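3.2 Packing small household goods in shared cartons

The second part of the study concerns mixed consignments, in which soft and rigid goods travel in one corrugated carton without dividers. Goods of this kind made up 2,683 of the parcels logged by Tellbridge up to May. Flat, flexible packs were assigned to the floor of the carton, and slim medicine cartons were stood on edge between a pack and the wall.
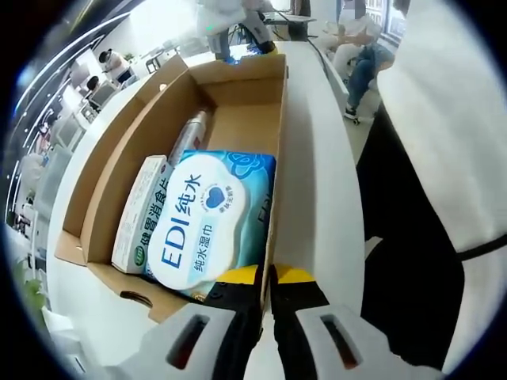 Void space was recorded at the far end and along both long walls. Cylindrical bottles were treated separately - they roll, and their final position depends on how the carton is turned after loading. Handling was therefore coded in 14 categories, covering lifting, tilting and turning on a clear stretch of tabletop.
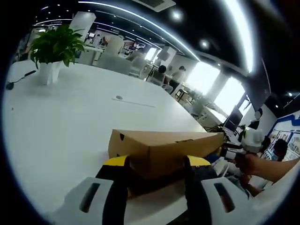

Asadi objected, in comments on an earlier draft, that turning a carton on its side is rare in small depots and should carry less weight than lifting. We kept the category but report it apart from the others (Figure 3).

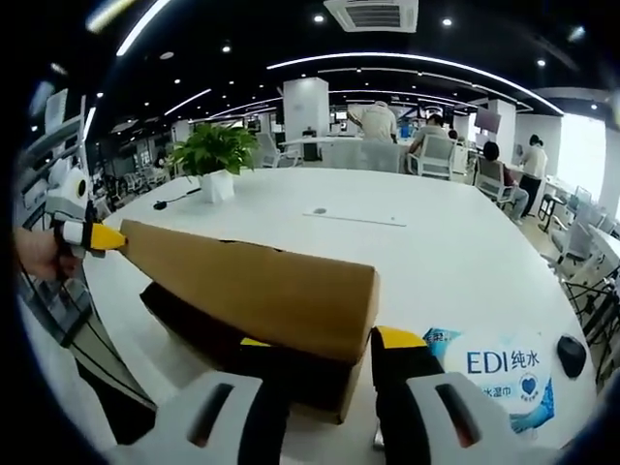 Figure 3. Handling of a carton above the table.

Creasing of the flaps was scored by eye on a four-point scale. Cartons supplied by Lanum and Clalard were scored under the same rules, with 800 from the first and 2,000 from the second.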